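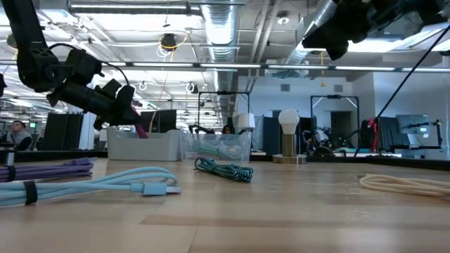 図1　作業卓上の結束済みケーブルと、奥に置いた灰色および透明の収納容器

家庭内ケーブル類の結束と一時保管（3. 観察と分類）
Aniela Czerwiński　2020年10月31日
印刷する ｜ メールで送る
サイト内検索　キーワードを入力　検索

3.1 対象と手順

対象はIlmont地区の46世帯。7月に訪問、引き出しや箱に入っているケーブルを全部出してもらい、種類と束ね方を記録した。総数2,530本。うち使用先がその場で答えられたものは半数に届かず。残りは「たぶん充電用」「前の機種の」といった回答で、これは分類上まとめて用途不明とした。

手順は単純。容器から出す、卓に置く、束の状態を見る、容器に戻す。戻す際の並び順は指定していない。所要時間は1世帯あたり約51分、ただし話が長引いた世帯も含む（補正なし）。記録用紙はKaczorowski様式を一部変更して使用。色の欄が足りず、途中から余白に書き込んでいる。

3.2 束ね方の型

束ね方は三つに分けた。(a) 面ファスナーなどの帯で留める、(b) 細い紐状のもので中央を縛る、(c) 留めずに折り畳むか巻くだけ。図1の手前、水色の束は(a)の典型で、黒い面ファスナーの帯で留まり、端は丸い輪、USB端子は輪の前に出ている。端子が外に見えていると、種類の確認のために束を解く必要がない。これは地味だが効いた。逆に、端子が束の奥に入っていると、回答者はほぼ必ず一度ほどく。ほどいたものが元の型に戻るとは限らず、(a)が(c)に移る例が複数あった。

色について。水色、紫、薄い黄みのある色など、外被の色が違うものどうしは卓上でまず取り違えない。編組の外被は柄も手がかりになり、「しましまの」「緑っぽいやつ」で家族間の会話が通じてしまう。白と黒ばかりの世帯では端子を一本ずつ見るしかなく、時間がかかった。

透明容器は中の色が外から分かる。灰色のような不透明の容器は、ふたが無くても横からは見えず、結局手を入れて探すことになる。とはいえ見た目がすっきりするという理由で不透明を選ぶ世帯も多く、ここは好みの問題としかいえない。併用が現実的か。

3.3 卓上での配置

容器に戻す前の並べ方にも差が出た。長い束は横向き、左右の端に寄せると中央に余裕ができる。明るい緑の束のように中ほどを小さな黒い留め具でまとめたものは細長いままで、奥に一列に置きやすい。桃色と黒の編組は暗い色の帯が右寄りにあり、帯の無い側がやや広がりやすい型といえる。輪のまま置いたものは場所をとる。重ねるとさらに悪く、下の束を抜くときに上の輪が引っかかるのでで、観察中もしばしば中断した。 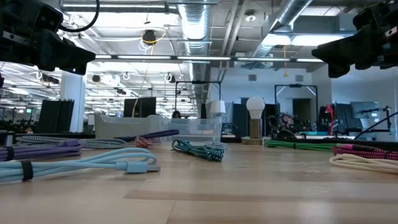 3.4 編組ケーブルの折り畳み

編組の長いものは別に扱った。円く巻くより、往復に折って細長い束にする世帯が多い。濃い青の編組を折り、細い暗色の留め具で中ほどを締めた束では、上に丸い輪、下に少し広がった端ができる。端子の一つは上の輪の内側に収まる。飛び出さないので隣の束に引っかかりにくい。一方で先端の形は、輪を少し開かないと確認しずらい場合がある。(a)の水色の束とは利点がちょうど逆になった。

細い滑らかな外被のものは、小さな輪に巻かれていることが多かった。太い編組と重ねて置くと下に潜り、見落とす。実際、数え直しで出てきた11本のうち大半が細いもの。訪問時の見落としであり、総数には追加済み。

留め具の締め具合は今回測っていない。きつく締めた束は形が崩れないが、根元を強く曲げているものもあり、断線との関係は別稿。Fludholmの予備調査でも同じ指摘が出ていたが、記録の形式が違うため比較は見送り。 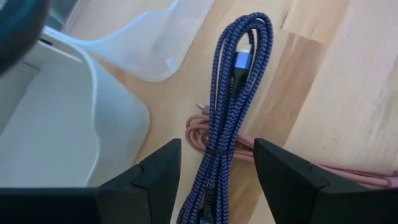 用途の分からないケーブルは、どこに入れておけばよいか。

使うものとは別の容器に一つにまとめ、端子の種類を書いた札を付けておく。次に整理するときまで出番がなければ、処分の候補とする。

3.5 残った問題

札の書き方が世帯ごとにばらばら。端子名で書く人、機器名で書く人、部屋の名前で書く人。今回は自由記述のまま集めたので集計できず。Lurnus方式の分類札を使う案はあるが未試行。電源アダプタ付きのものは重さも形も違うため本節から外した、4節で扱う。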